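The Last of the Crib Screws

Kerubo Mushi had been given the afternoon to clear the bench, and by three she had done everything except the screws.

They were her father's word for a problem. Any job that looked finished and was not, he called it screws. He had put together beds for Plalwood for most of his life, and he said a bed was only wood and good intentions until the small bag was empty.

The small bag was empty now, but not in the way he meant. It had split when she picked it up.

"How many in a bag?" she asked.

"136," said Kheri Lyimo from the desk by the door. He did the orders and liked to be asked. 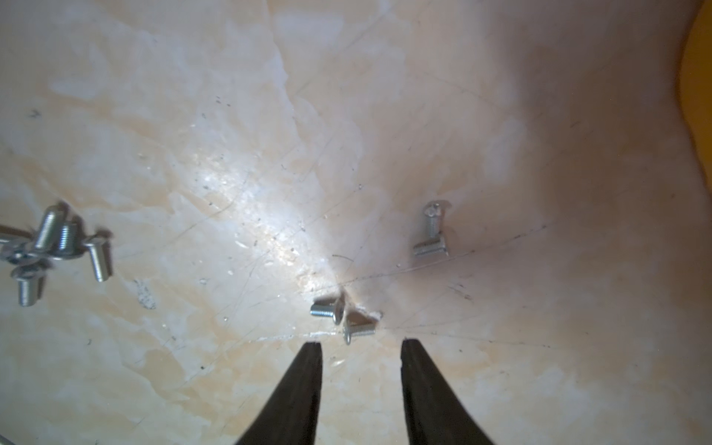

Small silver screws, near the chipped place.

The chip was old. Chepkoech Lukumay had dropped a vice there in January, in her first week, and had offered to pay for it. Kerubo had told her that a surface without a mark was a surface waiting for one. She had heard her father say it and it sounded better from him.

Most of the bag had gone into a jar already. What was left was the part she disliked, picking up the few that had rolled off on their own. A screw on its side is hard to get hold of. You press one end and the other end moves. She thought of him doing this every day, with his thick fingers, and never once mentioning it at supper.

"Are you going tonight?" Kheri asked.

"I said I would."

"That's a different thing."

She did not answer. The house in Chege was to be emptied by Tue 27 June, and her brother-in-law had hired a van. There were 105 boxes, according to Ngan-ling Yu next door, who had lent the tape and so felt entitled to a figure. Kerubo had packed almost none of them. She had stayed late at work each evening and called it being busy.
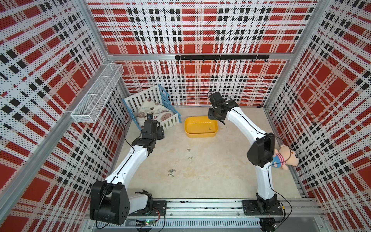 When she was six her father had let her hold the tub. It was her only task and she took it seriously. He would work along the side of a bed frame, and when he took a screw out he would drop it in without looking, trusting the tub to be there. She remembered the tick it made, landing. If she let her arms sag he would stop with his hand in the air and wait until she had lifted it again.

He never told her she was good at it. He told her mother, once, in the next room – "She doesn't wander off." Kerubo had kept that for thirty years.

She had wandered off a fair bit this month.

Kheri put on his jacket. He turned the order book face down, as he always did, and stood for a moment looking at the floor.

"Leave the rest," he said. "They'll be there in the morning."

"I know they will."

"I mean it kindly."

"I know that too."
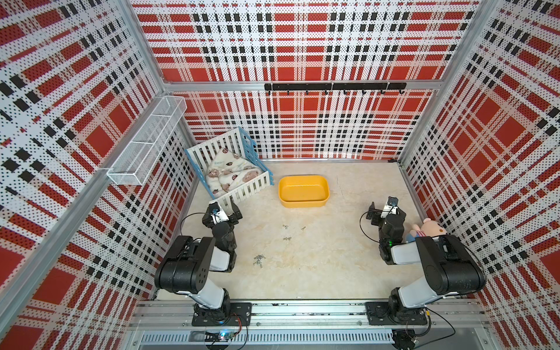
The crib was what she wanted from the house, if she wanted anything. It was not one of the Plalwood ones. He had made it from fence slats the winter she was born, and it had held her, then her sister, then the ironing. Her sister had written KEEP on a piece of tape and stuck it to the rail, and had not said who for.

Kerubo rang her.

"I'm leaving now," she said. "Don't let them take the crib apart before I get there."

"It won't go through the door in one piece."

"Then wait, and I'll do it."

There was a pause, and the sound of someone dragging something heavy across a floor.

"Have you got a bowl or something?" her sister asked. "For the bits?"

"I'll bring one," said Kerubo, and went to find her keys.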